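Bench notebook, Thursday, August - planning the next arm order

Spent the morning going over what we need before a second arm goes in, and I'm more excited about this than I've been about any purchase list in a long time! The Plumonen quote came back at 1,659 for the arm alone, controller included, no gripper. That's well inside what we set aside, so there's room for the boring stuff that makes an arm usable (cable management, I'm looking at you).
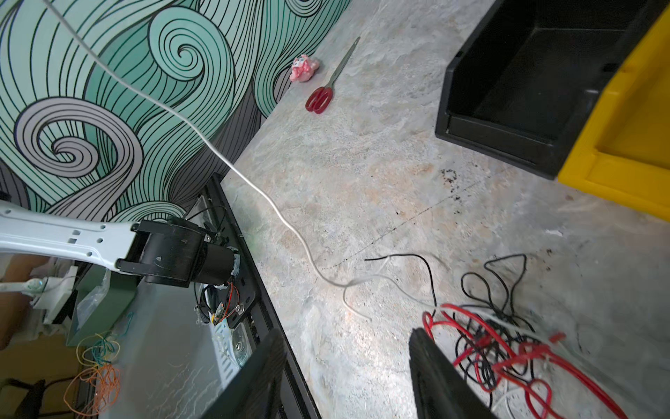
Posted from the bench notebook
Filed under: equipment, budget

Wiring first. Every plan I've drawn so far treats cable as free, and it isn't. Between the heap of red, black and white wire on the counter and the long white cable running across it, we already have more length than route. I want proper cable chain on the new arm from day one, plus 10 meters of braided sleeve. Saster sells both and ships fast. Zanetti has a nicer chain, it opens along the side so you can drop one wire in without pulling the rest, but their lead time is 30 days and I don't want to wait.

Second thing is the joint electronics. I'd love closed covers. The Lilumby kit has them as an option and the sample part felt great in the hand - stiff, light, clips on with no screws. Need to check that it clears the black mounting frame by the wall before ordering. Could print our own if not.

Grippers: staying with the two-finger type. We have spare pads and everyone knows how to swap them. Would rather put that money into a second wrist camera.
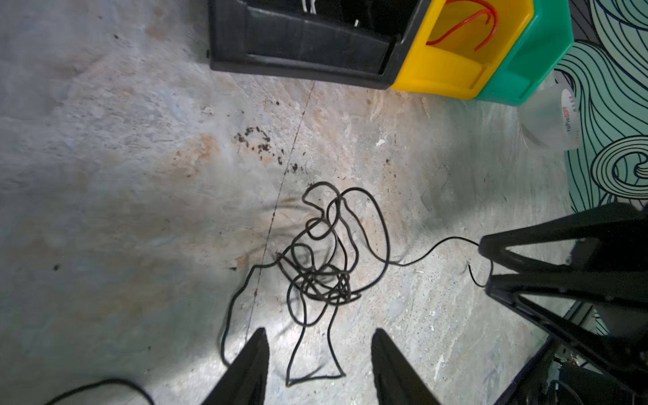 Storage goes on the list too, and it costs next to nothing. More bins like the black and yellow ones, 4 of them, one per voltage plus one for data leads. Velcro ties by the roll. Labels that stick to plastic.

To do:
- ask Plumonen if the price holds when we add the gripper mount
- measure reach from the wall to the far side of the counter
- Saster: chain, sleeve, ties in one order to save on shipping
- Lilumby: drawing for the cover, with hole spacing
- power strip with a real switch on it

Still open: whether the second arm shares a supply with the first. I lean toward separate supplies, will price both.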